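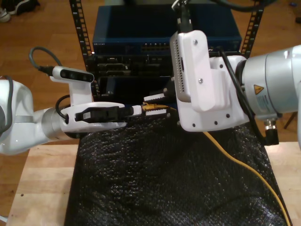
Nazma Amarasinghe wrote in after the last edition to say that she had followed this section to the letter, and that the Munro Medical Society had still elected its president with the votes of two retired members and a dermatologist who had moved to Canada. Her point was that the order of the steps matters more than we had let on. The steps are now in a different order.

Section 12. Preparing Mimach for a members' ballot

Before you start
You will need an officer's login, the current register of members and an hour in which no one is likely to ring you. Doctors read their post at odd times, so expect the first complaint before breakfast.

1. Open Register, then Standing. Every physician on the list should be marked Active, Retired, Resident or Lapsed. Anyone marked Unknown joined before the present system and must be dealt with by hand.

2. Choose who may vote. The usual rule is Active and Resident. Check your own bylaws all the same, including the amendments, which are generally stapled to something else.

3. Press Freeze Register. This fixes the list at that moment. Subscriptions paid afterwards will be recorded and gratefully received, but will not carry a vote in this ballot.

CAUTION: Freezing cannot be undone while a ballot is open. The Stindetti society froze a test register of 12 names instead of the real one of 538, and declared a remarkable turnout.

4. Enter the candidates exactly as they wish to appear. Mimach allows 53 characters for each name, with degrees and fellowships counted in. Candidates who exceed this should be asked which of their qualifications they like least.

5. Set the opening and closing times. Mimach uses the 24-hour clock. A ballot closing at 00:00 closes at the start of the day you have chosen, and you will hear about it.

6. Send a test paper to yourself and one other officer. Vote, check that both votes appear under Trial Count, then press Clear Trial.

Note: If you skip Clear Trial, the test votes stay in. Ferenc Kozma once won a seat on a council he had not stood for, and served the full term rather well.

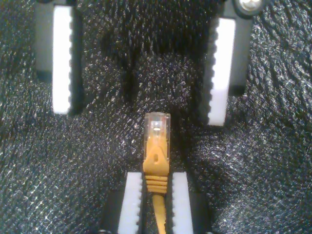 Counting on the night should be done from a single computer, signed in as Returning Officer, with everyone else signed out. Plug it into the wall if you possibly can. Hotel wireless tends to fail at the moment the candidates stop chatting and look up. An ordinary network cable will do, yellow like the one shown or whatever colour the cupboard offers, provided it reaches the socket.

7. Press Close Ballot, wait for the green bar, and print the result twice. One copy goes to the chair and the other into the minutes.

8. If the result is a tie, Mimach shows the word Tie and offers no further opinion. See your bylaws, and the thing stapled to them.

Error 688 means that two officers have pressed Close Ballot together. Agree which of you is in charge, then try again.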